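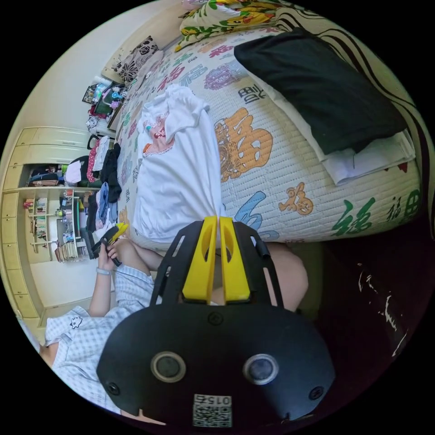
White garment on the mattress, checked shirt to the left.

Karimi House residents' meeting, March
Minutes (long ones, sorry, I had coffee)

33 shares
Comments (4)

We got going at 7:10 pm in the downstairs lounge, ten minutes behind because the folding chairs were still locked up and Pejman had the key at the bottom of his gym bag. Pejman Kordestani ran the meeting and I took notes. If I've spelled your name wrong or put words in your mouth, leave a comment under this and I'll fix it before the next one.

Last month's minutes

Approved, with one correction. I wrote that the bike rack was going on the north wall. It's going on the east wall, next to the mailboxes. Banafsheh Ghasemi caught this and was very nice about it. She also asked me to stop writing "lively discussion" when what I mean is that two people argued. Noted!

Laundry room

This took up most of the first half hour. The left-hand dryer is still taking two cycles to dry a load of towels and the right-hand one is fine, so everybody waits for the right-hand one, and we all know how that goes after dinner. Jarkness came to look at it and sent us two prices. A repair (new heating element and a belt, labor included) is $366. A replacement machine, delivered and hooked up, with the old one hauled away, is $1,367.

Pejman was for the repair. He said the drum is in good shape and he'd put off buying a machine until we know whether the lease on the laundry room is changing. Banafsheh was for replacing it. Her point was that we paid for a belt last fall and here we are with another belt, and she doesn't want to be sitting in the same chair next March having the same talk. I can see both sides and said so, which helped no one.

We voted and the repair won, but not by a lot. We added a condition, which was Banafsheh's idea and a good one: if the dryer needs any more paid work before the end of summer, we go straight to buying a new one without another vote. Pejman will call Jarkness and ask whether they can come in the morning, when the room is quiet.

Someone asked from the back whether we could also do something about the lint. There is a lint brush. It hangs on the hook behind the door. I'm writing this down so it exists in print: there is a lint brush, and it hangs on the hook behind the door.

Also, clothes left in a finished machine. The rule has been that you wait ten minutes and then you can move them to the table. A few people felt ten minutes was too short if you're on the top floor with a sleeping baby, and we went with fifteen. Please fold nothing that isn't yours. I know it's meant kindly, but we had a request.

Internet in the shared rooms

The lounge Wi-Fi dropped twice while we were talking about it, and I swear I'm not making that up. Our plan with Widier runs out at the end of spring, and they've offered to renew at $69 a month with a newer router included. That's a bit more than we pay now. Pejman had printed out the old bill and the new offer and passed them along the rows, and I'd like those pages back if you took them home.

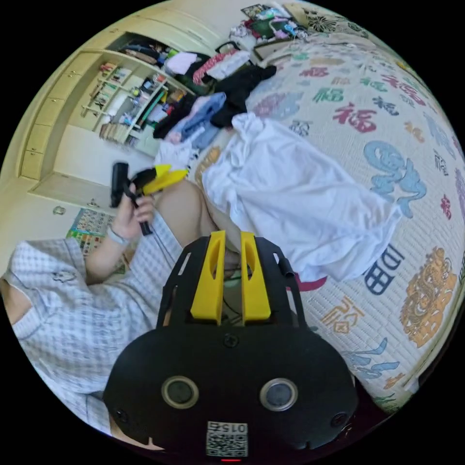
Dark cables in the gap.

The questions that came up, as best I could get them down:

Can we get the same plan without the new router and pay less? Pejman asked them already. No.

Does the signal reach the patio? Right now it reaches the patio door and gives up. With the new router it might make it as far as the picnic table, but Widier wouldn't promise that in writing, so I wouldn't plan on it.

Could we just drop it and all use our own? This one had more support than I expected. Then a couple of the older folks pointed out that the lounge is where they do video calls with family, because the lounge has the good window, and the mood in the room turned around pretty quickly. I was glad they spoke up. I'd been leaning toward dropping it myself.

Vote: renew for a year, take the router, look at it again next winter. The new password will go on the inside of the lounge closet door and it will NOT be the street address with an exclamation mark.

Garden beds

Much happier topic. All the beds along the south fence are spoken for except the shady one by the hose, and if you like ferns or mint or just want a place to stand outside with a trowel, it's yours for the asking. Talk to Banafsheh. She has the sign-up sheet and also, I learned, very strong feelings on mint, which has to go in a pot. The pot can go in the bed. The mint can't.

We talked for a while about compost. Last year's pile was mostly orange peels and it smelled like it, and then we got the fruit flies. Banafsheh borrowed a book and read us a page about layering, brown stuff and green stuff, dry leaves on top every time you add scraps. There's a big bag of leaves beside the bin now. One scoop of scraps, two scoops of leaves, lid on. If the lid is stiff, push on the corner nearest the fence and it pops right down.

No meat, no dairy, no tea bags with the staple in them. The stickers on fruit don't break down either, and I've been finding them in my tomatoes, so peel those off first.

Seed swap is on for the end of the month, same as last year, in the lounge from 2 to 4 pm. Bring what you have, labeled if you can. I've got more zinnia seed than any one person should own and would love to see it go. A lady from the building across the way has asked if she can come and bring runner beans, and we all said yes so fast that I don't think it counts as a vote.

Noise and quiet hours

I'll keep this short since it got a little tense. Quiet hours are 10 pm to 7 am and they aren't changing. What did change is that the stairwell counts now too. The stairwell carries sound like you wouldn't believe, and a phone call on the second landing goes straight into four bedrooms. If you're coming in late, finish your call outside. 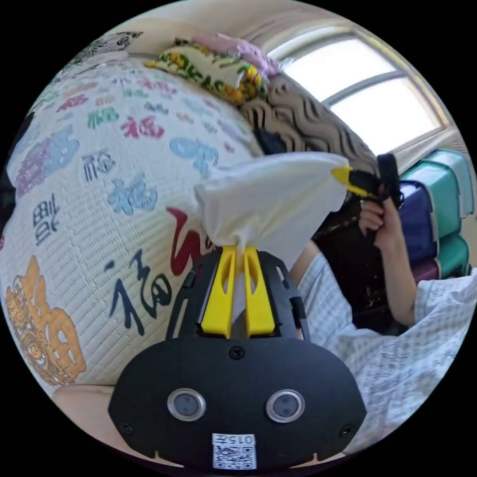
There was a proposal to add an afternoon quiet time for people who work nights, from 1 to 3 pm. It didn't pass, mostly because of the piano. But the two families with pianos (hello, and thank you, the practicing is getting really good) offered to keep it to after 3 when they can, and the night workers seemed okay with that. We'll see how it goes and bring it back if it isn't working. I'd ask everyone to try a knock and a friendly word before writing a note. The notes come across angrier than people mean them to. I've written one myself and regretted it by breakfast.

Vacuuming before 8 in the morning was mentioned. I have no idea who that was about, and I've since moved mine to the evening.

The Fundar calendar

For anyone who missed it, we've been using Fundar for booking the lounge since January, and opinions are mixed. I like it. Pejman likes it. Banafsheh says it ate her booking for her sister's birthday and she had to move the whole thing to her apartment, cake and all, with the couch pushed into the hall. We looked at it on Pejman's laptop and it seems that if you press Save and then close the page too fast, the booking doesn't stick. So wait until the green check shows up. If there's no green check, you have no booking, and please don't set up the chairs.

We agreed to keep the paper sheet on the lounge door as well through the summer. When the two disagree, paper wins. I argued against this and lost, and I've made my peace with it.

Cleaning up after yourself in the lounge covers the floor, the sink and the crumbs under the couch cushions. Last one out checks the windows.

Spring clear-out
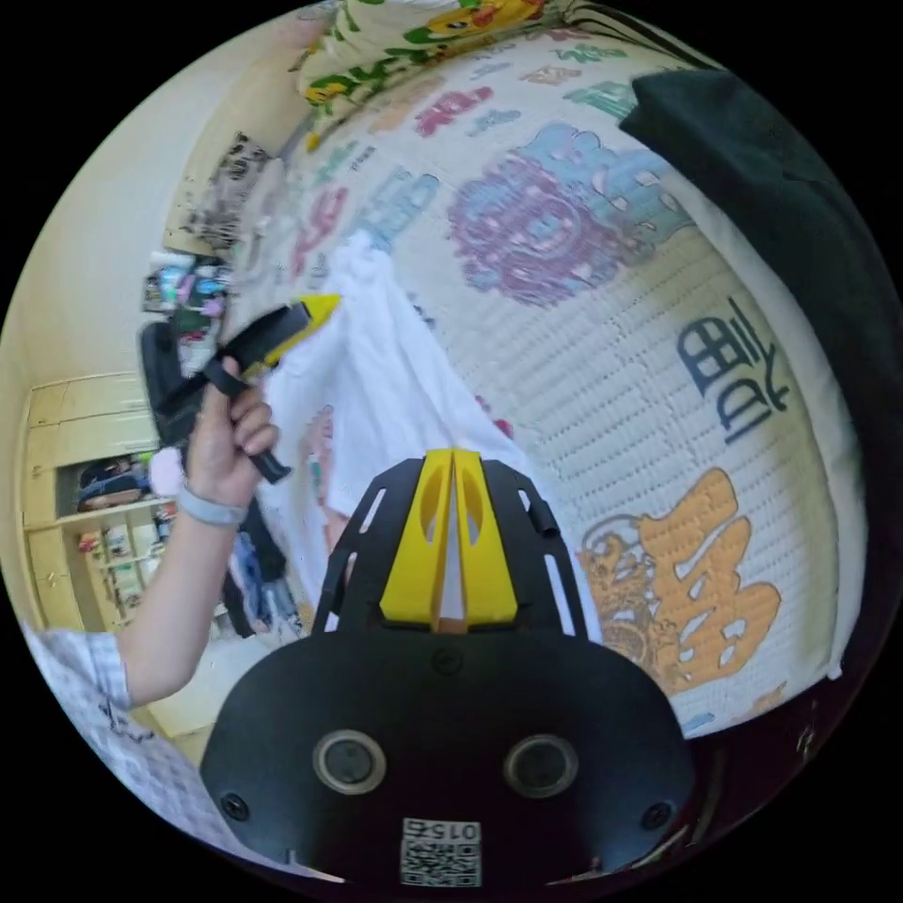
Black handle with a yellow tip, angled toward the bedding.

The clear-out is the first half of next month. Same deal as always: anything usable goes on the long table in the lounge with a tag saying what it is and whether it works, and anyone in the building can take it. Lamps, dishes, books, kids' boots, board games with most of the pieces. Whatever's still there after a week goes to the thrift store on the corner, and Pejman has offered his van for that.

We do need to be stricter about two things. Pillows have to be new or freshly washed, and the thrift store won't take the old ones no matter how well they're bagged. And no mattresses on the table or in the lobby, please. Last year one leaned by the elevator for most of a month and my niece thought it was a ride. City pickup will take a mattress if you call ahead and get a slot, and the phone number is on the board by the mailboxes.

Sheets and blankets are very welcome. Write the size on the tag! I took home a lovely set last spring and it was for a crib.

Odds and ends

The hallway light on the third floor is fixed. It was the switch and not the bulb, so to everyone who changed that bulb, thanks for trying.

Packages: if you take one in for a neighbor, stick a note on their door the same day.

There's a gray umbrella in the lounge closet that's been there since the holidays. If it's still there next month I'm adopting it.

Somebody asked whether we could have snacks at these meetings. Banafsheh said she'd bring something next time if someone else did the time after, and I put my name down for that before thinking about it. It'll be store-bought.

To do before next time

Pejman: call Jarkness about the repair, sign the Widier renewal, bring the key in his pocket.
Banafsheh: garden sign-up, leaf bag refill, snacks.
Me: type this up, move the bike rack on the floor plan to the correct wall, ask about extra tags for the clear-out table.

We wrapped up at 8:40 pm. Next meeting is same place, same time next month, and the chairs will be out.

Share this (69)
4 comments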